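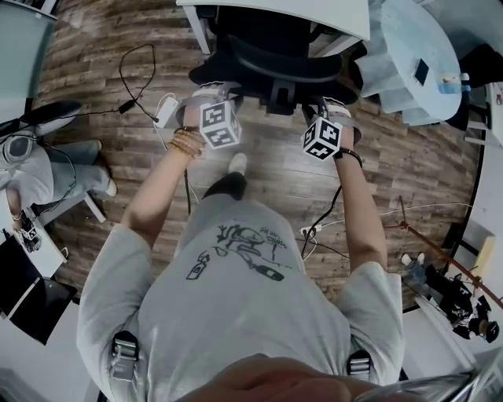
Workshop Tips: Trying Out Wrist Markers and Head Cameras

June 2, 2024

We have been comparing ways to record hand movement so that a small arm on a bench can copy it. These notes cover the wrist-marker setup with a camera worn above the head. Most of them apply to other tracking gear too.

Cables first

Wired wrist units are cheaper than wireless ones and you never have to charge them, but the cables hang down when you reach forward. Anyone moving a chair across a room with two of them on will find the wheels sooner or later. Run each cable up the inside of the arm and fasten it above the elbow with a soft hook-and-loop tie. Leave enough slack to straighten the arm fully.

Keep the power strip to one side of the working area. If it has to stay on the floor, tape down the last stretch of every cord that crosses where people walk. Painter's tape comes off plank flooring without leaving glue. Duct tape does not.

Fitting the wrist bands

Put the band on snug, just behind the wrist bone. Shake your hand hard. If the marker cube turns, tighten it one notch and try again.

Bracelets and bangles can stay on if they sit farther up the forearm and don't knock against the band. A loose watch should come off.

Wipe the marker faces with a dry microfiber cloth. Glass cleaner left a haze on our first set of printed cubes and the camera lost them under the ceiling lights. Matte paper labels read better than glossy ones.

Harness

Buckle the shoulders before you put on the wrist bands. Doing it the other way around means fumbling with the buckles and pulling on the cables. A plain T-shirt is fine under the straps. Hoods are a nuisance.

Adjust the straps while leaning forward with your arms out, in the position you will work in. A harness that feels right standing up can pinch when you bend.

Camera choice

We tried two. The Marti has the wider view, and keeps both wrists in sight even when the arms are spread, but straight floorboards come out curved near the edges and it needs a careful calibration. The Oltari gives a flatter picture and loses a hand whenever you reach out to the side. For furniture and other large items, use the Marti. For work on a tabletop the Oltari is easier to live with.

Set the exposure by hand. A white desk under a window will fool the automatic setting and turn the dark squares on the markers gray.

Good things to practice on

An office chair is a useful first object. It is big, it rolls, and it takes both hands. Mesh backs give depth cameras trouble, so do a few passes with a solid-backed chair as well if you have one. After that, go on to plastic storage boxes with lids, then folded towels.

Do the same move 6 times before changing anything. If you adjust the band and the camera together you won't know which one helped.

Gripper notes

We played the chair recordings back on the Tritberg two-finger gripper. It closes firmly but slips on rounded plastic. A strip of rubber shelf liner on each finger cured most of that, and a roll costs very little. Cut it a little short of the fingertip so the edge doesn't peel. The strips put on in February are still holding.

Storage and small parts

Clamps and tripod pieces go back in one bin, with the knobs screwed on. Coil the wrist cables loosely and hang them up. Keep the power adapter with the cable it belongs to, and write the name on both with a paint marker.

Spare marker labels should be stored flat in a folder. Curled ones lift at the corners within a day.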